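Inholm water shutoff pushed back again, east side now set for March

INHOLM - The overnight water shutoff planned for the east side of town has been moved to March, the utility said this morning. Second delay. Crews were supposed to start this month on the old main under Cordeiro Street but the valves they need have not come in.

The work was first set for November, then January. Now it's March, first half of the month if the weather holds. Notices already taped to doors should be thrown out. New ones will go out two weeks before the water goes off, and again the day before.

The shutoff will run from 10 p.m. to 6 a.m. on each night of work. Homes and businesses east of the rail line are affected, down to the creek. West side customers may see a drop in pressure early in the evening but will not lose service, the utility said.

In all, 3064 customers are on the list to lose water for at least one night. Most will lose it once. Those on Cordeiro itself and the short streets that come off it, the dead ends by the old feed store mostly, will lose it twice, because the pipe there has to be cut at both ends.

The main is cast iron and has broken over and over. Last winter it went in front of the laundromat and the street was closed for most of a week, with the buses sent around by the school. The patch from that break is still there, and drivers will know it. It will come out when the new pipe goes in, and the whole block gets paved after.

Contractor on the job is Previs, same outfit that did the hydrants downtown. The company told the utility the valves were ordered on time and that the supplier missed two ship dates. A third date has been given for late February. The utility is not releasing the rest of the payment for materials until the valves are on the ground in Inholm and checked.

Nobody is paying extra for the delay as of now. The contract has a set price for the pipe and the digging. Paving is separate, priced by the ton, and could go up if it slides into summer. The utility said it doesn't expect that.

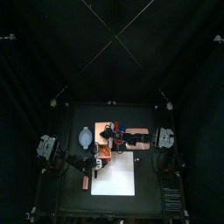

Business owners on Cordeiro have been asking for a firm date since the fall. The bakery starts its ovens at 3 a.m. and can't run without water. Same problem for the diner two doors down, which does its prep overnight. Under the plan both will get a temporary line off the hydrant at the corner, hooked up before the shutoff and tested. The line is good for rinsing and for toilets. It will have to be flushed and sampled before anybody can cook with it, and the results take a day to come back, so the hookup has to be done early.

The laundromat will just close at 9. Owner put a sign up for the January date and has now taken it down.

Parking is the other complaint. Cars will have to be off Cordeiro by 8 p.m. on work nights, both sides, and off the first block of each cross street. The lot behind the Flurkasero hall will be open overnight at no charge. That lot holds 100 cars and the utility thinks it will be enough, though people at last months meeting did not all agree. Overflow can go to the ball field, gravel side only. The grass side is soft and cars left there will be towed out at the owner's expense.

Cars left on the street will be towed to the ball field too, not to the impound yard, and there won't be a ticket the first night. Second night there will be.

What to do before the water goes off, from the utility's notice:

Fill a few jugs for drinking and for brushing teeth. Fill a bucket or the tub for flushing. Turn off the ice maker. Don't run the dishwasher or the washing machine once the water is off, and check that nothing is set on a timer. Homes with an electric water heater don't need to turn it off for one night, but nobody should drain it.

After the water is back on, run the cold tap in the bathtub first, for five minutes. Tub has no screen on it so the grit goes right through. Then the kitchen. Cloudy water is air and clears by itself in a glass. Brown water is rust off the old pipe and can stain clothes, so hold off on laundry untill it runs clear. If it's still brown by noon, call the utility.

A boil notice is not planned. One would be issued only if pressure is lost on the west side as well, and it would go out by phone, text and on the town web site. People who haven't signed up for the texts can do it at the utility counter or by mail with the card that comes in the bill. The card is in the bill that is going out now.

The dialysis clinic on the east side has been told about the new dates and will shift its late patients to the afternoon. The nursing home has its own tank. Anyone at home with a medical need for running water should call ahead and the utility will bring water to the door, as much as they need. Fourteen households had signed up for that before the January date and they do not have to sign up again.

Fire coverage stays in place. Two tanker trucks will be parked on the east side all night, one at the station and the other by the creek bridge, and hydrants that are out of service will have a black bag over them. Please don't take the bags off. That happened on the downtown job and crews lost time going around checking each one.

School is not affected. It's west of the tracks. Early buses that use Cordeiro will pick up at the corner by the bank on mornings when the street is still closed, and the district will send a note home with kids the week before.

Trash pickup on the affected blocks will be a day late in work weeks. Leave cans at the curb, the truck will come when it can get through. Mail will be delivered as normal but maybe on foot.

Noise. There will be some. Saw cutting has to be done before 11 p.m., under the permit, and the rest of the night is digging and a pump. The pump is the one people complained about downtown. Previs says it will put a smaller one on this job with a cover over it. Light towers will be pointed down the street and away from bedroom windows as much as they can be.

The new pipe is plastic and wider than the old one, which should help pressure at the top of the hill, where people have been asking about it for years. Service lines from the main to each meter will be swapped at the same time at no cost to the owner. From the meter to the house is on the owner, as before. Owners who want that part done while the street is open can hire Previs or any licensed plumber but must tell the utility by the end of February so the trench is left open in front of their place. The permit fee is being waived for those.

Lead lines, if any are found, will be replaced all the way to the house. Records show none on Cordeiro, but the records for that side of town are spotty, and the crew will check each one as it is dug up. Owners will be told the same day, by a knock and a letter.

The utility has $4000 set aside for small claims from the work, things like a cracked step or a ruined load of wash. It's first come first served and claims need a photo and a receipt. Forms at the counter. Bigger damage goes through the contractor's insurance and takes longer.

One more change from the earlier plan. The creek crossing will not be done this spring. The pipe under the creek is newer and passed its pressure test in the fall, so that piece has been moved to next year's list. It means the bridge stays open to cars the whole time, both lanes, which was a worry for people who work out at the plant and come home at midnight.

The walking path along the creek will be closed from the bridge to the picnic tables while pipe is stored there. It's going to be fenced. Dog walkers can get around on the upper trail but its steep and there are no lights on it.

Billing question that has come up a lot: no, there is no credit for the hours the water is off. Water run to flush the taps after is metered like any other. The utility said five minutes at the tub costs pennies, and that a customer who has to flush for much longer than that should call and ask to have the bill looked at.

A question and answer session will be held at the Flurkasero hall in February, 6:30 p.m., date to be posted at the hall and on the web site. Previs will have someone there with the street maps. Doors open at 6. Use the side entrance, the front steps are being fixed.

The utility counter is open from 8 a.m. to 4:30 p.m. on work days and closes for lunch from noon to 1. After hours calls go to the dispatcher, who can take down an address but won't have the schedule.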